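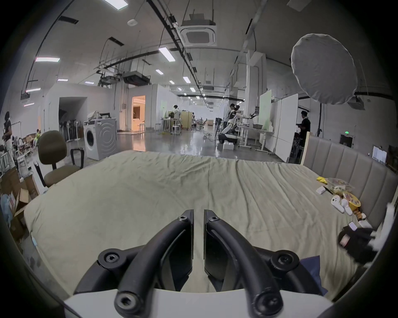
Gripper over the bed, green sheet still to be smoothed.

If you're going to teach a robot to make a bed, make it yourself first with the hand-held gripper, and go slower than feels natural. I learned this on the Binau job, where my first 200 demos were so quick that Imad Rawashdeh binned nearly all of them (fair enough, I was showing off!).

A few things that help me:

Clear the sheet before you start. Snacks, pens, controllers, all of it goes on a chair. I'm terrible at this one.

Grab a fold, never a flat bit. Two fingers slide right over flat cotton, but they'll pinch a ridge every time. If there's no ridge, push the fabric toward the headboard a little and one pops up.

Keep your free hand out of it! The robot won't have yours to borrow, and Rania Shboul spots a sneaky thumb from across the room.

Mess the sheet up differently each go. I bunch it at one corner, then the middle, then I just throw it.

Stop after 21 in a row and shake out your wrist. Carla does her sets by remote control instead and swears it's easier on the arms, but I find I lose the feel of the cloth that way. Pillowcases are a whole other headache and I'm still working on those.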